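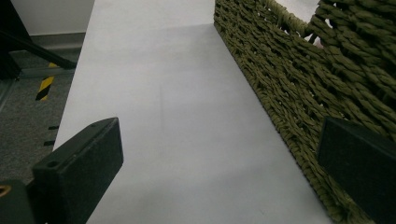

Broadband drops at Pruscombe, upstairs back room — troubleshooting log
3 min read

Status: open, waiting on supplier
Line: Eline home fibre
Router: Leclerc, supplied with the contract
Extender: Brerketti plug-in, bought separately

Problem as first reported
Connection in the back room drops for a minute or two, then comes back on its own. Worst in the evening. Started in February, after the router was moved from the hall to the front room. Downstairs is fine. Two laptops and a phone are affected, so it is not one device.

Step 1. Restarted router and extender, router first. Drops returned the same evening.

Step 2. Plugged a laptop straight into the router with a cable and left a long download going. No drops. Eline's status page showed no faults for the area. Line itself looks all right.

Step 3. Checked the extender lights during a drop. Power stays green, link goes from green to red. So the extender is losing the router, and the laptops are still joined to the extender with nothing behind it.

Step 4. Moved the extender from the back room to the landing socket. Better. Longest spell without a drop was over 4 hours, against 15 minutes before. Speed also improved, though it varies too much to be worth writing down.

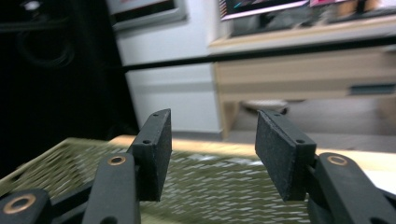 Back room, basket on the table.

Step 5. Changed the wireless channel on the router from automatic to a fixed one. No difference that I could see. Put it back to automatic.

Step 6. Looked for new firmware. The router says it is up to date. The extender found an update, but the download failed twice and then went through on the third try with the laptop next to it. Settings were wiped and had to be entered again.

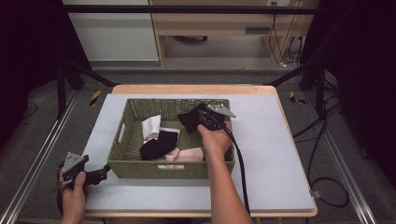 After the update the extender held its link overnight, then dropped twice the next morning. The log on it only keeps the last 500 lines and most of those are the same message, "uplink lost, retrying". I have saved a copy as a text file.

March 20, 2021
Rang Eline. They ran a line test while I was on the phone and it passed. They will not support the Brerketti extender but agreed the router may be at fault, and a replacement Leclerc is being sent. Until then the extender stays on the landing — please don't move it back.

To do when the new router arrives: set it up with the old network name and password, test for a full evening without the extender, then add the extender and test again.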